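4. Preparing the floor before you place the Joltine mat

Read this section fully before you open the roll. The Joltine mat from Ernberg is heavy, and it is difficult to move again when it is already laid down.

4.1 Sweep the floor and then vacuum it. Small stones under the mat will make marks on the upper side after some weeks.

4.2 Check the floor with a long straight bar. Fill all holes deeper than 6 mm and let the filler dry for 23 hours.

Note: On a painted floor, please test one corner first. Some old paints become soft under rubber.

4.3 Unroll the mat with two persons. Leave it flat overnight, with the smooth side up, and do not pull on the corners.

4.4 Put the mat in its final position. A light gray mat on a darker concrete floor makes the border easy to see for people who walk near.

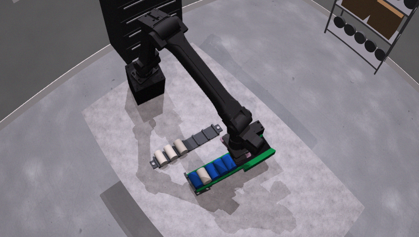
4.5 Press the edges down with a hand roller, starting from the middle of each side. If one edge stays up, put a flat weight of 130 N on it until the next morning.

Caution: Do not use nails or screws. They damage the inner layer and the warranty of Clendley is then not valid.

4.6 Clean the surface with warm water and a soft cloth. Do not use solvent.

For bigger rooms, where two mats must be joined, see the joining strip, part no. 223, in section 5.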